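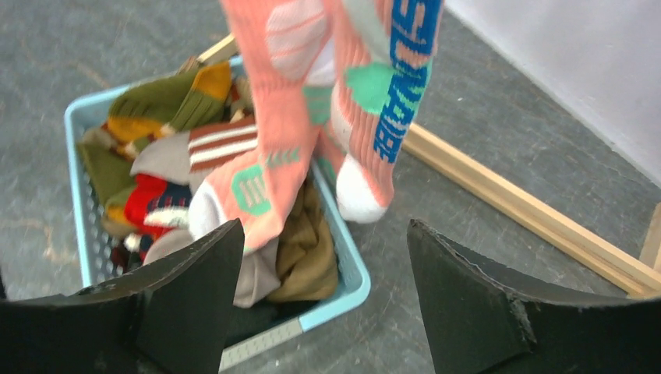
Why Are Socks So Stretchy?

Pull on a sock and watch what it does. It squeezes past your heel, hugs your ankle and stays there while you run, jump and climb! A bedsheet could never do that. So what is the secret?

It's all in the loops. Most cloth for sheets is woven, with straight threads that go over and under each other like the strips in a paper basket. Socks are knitted. One long piece of yarn bends into a loop, and the next loop gets pulled through it, and then another, row after row. When you tug, the loops change shape and open up. Let go and they spring back.

A sock machine knits in a circle, so the sock comes out as a tube. The one at the Padov sock mill has 100 needles, and every needle has a tiny hook for grabbing yarn. Swap in a new color of yarn and you get a stripe, a picture or even a word!

Now for the ribs, those raised lines that run up and down many socks. Knitters make them by switching between two stitches, one that pops forward and one that sinks back. The ribs fold up close together like an accordion, and that gives a sock extra stretch.
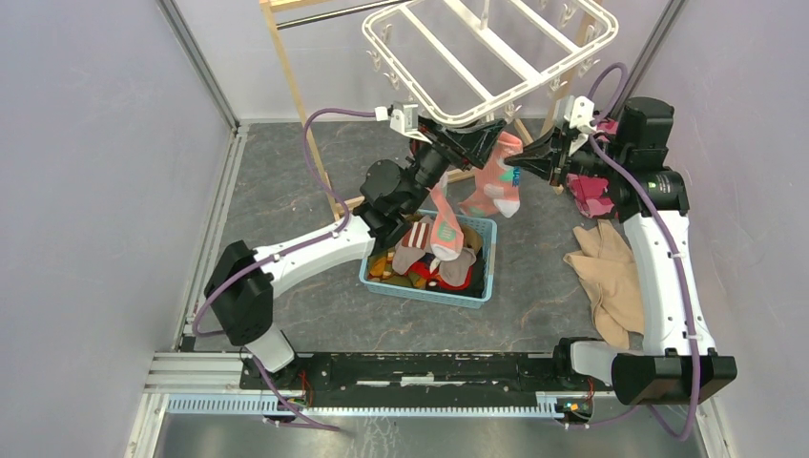

Drying is where all those loops really show off. Water creeps into the tiny spaces between them and clings to the yarn, and thick knits can hold a lot of it. Moving air carries the water away, so the more air that reaches a sock, the better. Two pink socks beneath a white hanging rack have air on the front and the back, and a pair squashed in a ball has hardly any.

Try it yourself! Wet two matching socks and squeeze them out. Hang one up and roll the other into a ball. Check them after 8 hours and write down how each one feels. Iraís Contreras, age 9, tried this with her soccer socks, and the rolled one was still soggy in the middle at bedtime.

Words to know
Yarn: a long, twisted strand of fibers
Knit: to make cloth out of loops
Rib: a raised line in knitted cloth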